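Toy library at Wilcombe swaps old table for timber one, small parts sort under way

The toy library in Wilcombe has a new sorting table and the long-promised small parts sort has started. Doors stay open during it. Borrowing as normal except for building bricks, ball sets and anything with loose pieces, back on the shelves in October.

The table is a butcher-block top, pale wood. It replaces the grey folding one that most families will remember for the wobble. Cost was $712 delivered, paid out of the winter book sale. Supplied by Hsu, the joinery on the Emton road, who also took the old one away.

Ho-yin Yuen is running the sort. Yuen said the loose pieces had got away from everyone over the past couple of years.

"We had bricks in with the tea sets, cups in with the farm animals. Parents were very good about it but you can't lend a tea set with one cup. Well, you can. We did."

The catalogue lists 353 toys. Of those, 285 have been looked at and passed so far, mostly the big simple stuff: trikes, prams, ride-ons, floor puzzles. What's left is the fiddly end. Marble runs. Bricks. Tea sets. The shape sorters are being left untill last.

Each set gets tipped out, wiped, matched to its card and bagged. Sets missing a piece or two will be lent with a note on the bag. Sets missing more than that go in the spares drawer, and families can help themselves from there. Anything cracked is binned.

Cayetano Figueroa has been on the bricks. Small ones are the worst of it, he said, particularly the single-stud pieces, which end up down the heater vent.

"I keep the baseplate on the table and put them straight on it, any colour, sort later. Otherwise they're on the floor and then they're in the vacuum."

He would also like whoever has the second half of the Lurkau train track to bring it back. No fine, no questions. It was borrowed in two boxes and one box came home.

Green cups are wanted as well. Two picnic sets are short of them, and while a bright green one has now surfaced, Yuen isn't sure which set it's from. Check under the couch, check the bath, check the sandpit. Other colours are all accounted for apart from a yellow saucer.

Loose play balls are being kept together in a round tub for now and will be shared out between the ball sets at the end. If yours came home with the wrong mix of colours don't worry about it, just return what you have.

Returns can go in the blue crate inside the front door any time the library is open. Please don't leave bags on the step, a few got rained on last month and the cardboard games in them were a write-off. Bags with a name and the toy number on the outside get checked in first.

Memberships due for renewal during the sort have been extended to the end of October. Nothing to fill in, it's already done. Members who had a brick or ball set reserved keep there place in the queue.

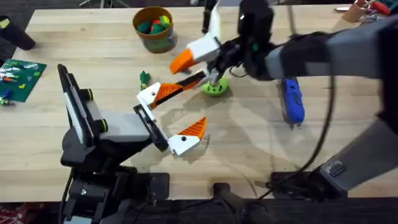
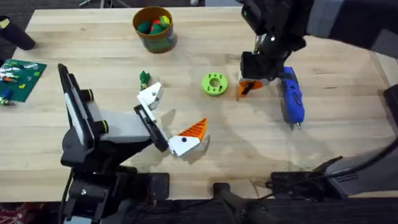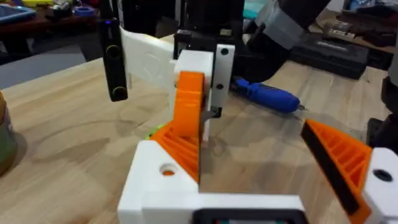
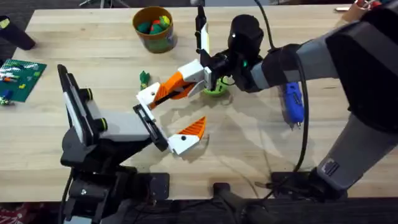
The pale wood tabletop at Wilcombe. Last picture: tub of coloured balls, a bright green cup, and the brick baseplate at left.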